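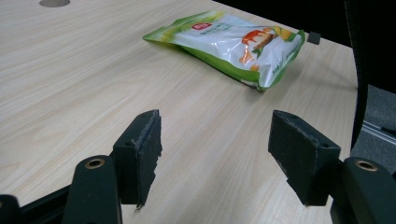 Start the budget with consumables and work back to the hardware. Finger pads are the line most first-time buyers leave out. List them by station, two per gripper, and give them their own reorder point. The pads on this gripper already have frayed edges, and one has a small chip on top, while the brass-colored ring fittings below them show no such damage. Price the pad as a separate part number. If the supplier only sells it as part of a complete finger, enter the complete finger price.

Step 1. Fix the task before the tool. Write down the widest and the thinnest item you intend to handle. Flat food pouches are thin but shift their contents when lifted, so request the jaw opening and the closed gap in writing. Kesano and Gukico both quote opening only unless asked.

Step 2. Set the cost per station. Our planning sheet for the Grutamstead site uses these lines:

Hand-held gripper pair: quoted by supplier
Spare pads: 8 per station
Cables and power strip: 70 dollars
Table, bins and test goods: 800 dollars

Test goods are bought at retail and replaced when the packaging creases too far to be useful. 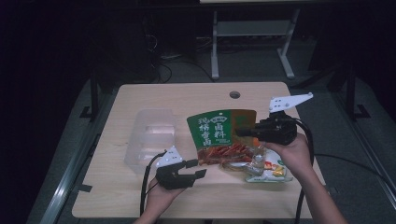 Step 3. Plan the table and the cable runs together. Measure from the operator's resting hand position to the power source, then add slack for full reach. With a gripper in each hand there are two cables to route, and here one drops off the bottom left of the table and the other loops past the right edge. The tabletop has a grommet hole near the top center — order tables with the hole placed where the cables will run, or leave it off the specification. A clear open-topped container on the left half sits on that side, so include bins when sizing the top.

Step 4. Check lead times. Kotian gave us 46 days on marker plates. Order these first and hold the tables until a ship date is confirmed.

Step 5. Keep a reserve for replacement cables and pads through July, then reset the reorder point from the parts log.

Sheet maintained by Cecilia Agbeko. Last revised Friday, February 3, 2023.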